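`ludetby-mrz` reads the machine-readable zone (MRZ) of travel documents from text that has already been through OCR. It checks the digits, splits the fields and writes one JSON record per document. It does not do the OCR step.

## Status

Used daily at the Nikville front desk and in the Ejigu back-office import. The parser is stable. The command-line flags may still change.

## Install

```
pip install ludetby-mrz
```

Python 3.9 or later. No compiled dependencies.

## Usage

```
ludetby-mrz parse scans.txt --format td3 --out records.json
```

Input is plain text, one MRZ line per text line, with a blank line between documents. Trailing spaces are stripped. Lowercase letters are rejected unless `--fold-case` is set.

## Formats

| Code | Lines | Characters per line | Typical document |
|------|-------|---------------------|------------------|
| td1 | 3 | 30 | ID card |
| td2 | 2 | 36 | older ID card |
| td3 | 2 | 44 | passport booklet |

If `--format` is omitted, the format is picked from the line length. A document with mixed line lengths is written to the reject file with code `E_LEN`.

## Check digits

Each check digit is computed with the repeating weights 7, 3, 1. Digits keep their value, letters A to Z map to 10 through 35, and the filler `<` counts as zero. The sum modulo 10 must equal the printed digit.

For td3, the parser checks the document number, birth date, expiration date, optional data and the composite. An empty optional data field may carry either `0` or `<` as its check digit; both are accepted.

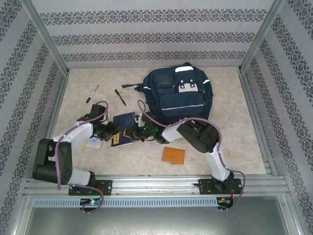 A record with a failed check digit is still written, with `valid` set to `false` and the failing fields listed under `errors`. Use `--strict` to drop these records instead. The exit code is 4 if any record was dropped.

## OCR repair

With `--repair`, the parser tries common substitutions (O/0, I/1, B/8, S/5, Z/2) in fields that failed their check digit. A repair is kept only if exactly one substitution makes the digit match. Name fields have no check digit and are never repaired.

## Dates

Years in the MRZ have two digits. Birth years later than the current year are placed in the 1900s. Expiration years are always placed in the 2000s. Unknown months or days, printed as `<<`, become `null`.

## Test data

`tests/data` holds 1,256 synthetic documents produced by the Cendix generator. Names and numbers are random strings. Of these, 19 have deliberate errors and are listed in `tests/data/bad.csv`.

Do not add real document data to the repository, including in issue reports. Replace the name and number and recompute the digits with `ludetby-mrz digits`.

## Known gaps

- Long document numbers that overflow into the optional field are supported for td1 only.
- Names cut short to fit the line are returned as printed.
- Visa formats are not read.

## Maintainer

Hiwot Shiferaw. Pull requests are reviewed on Wednesday.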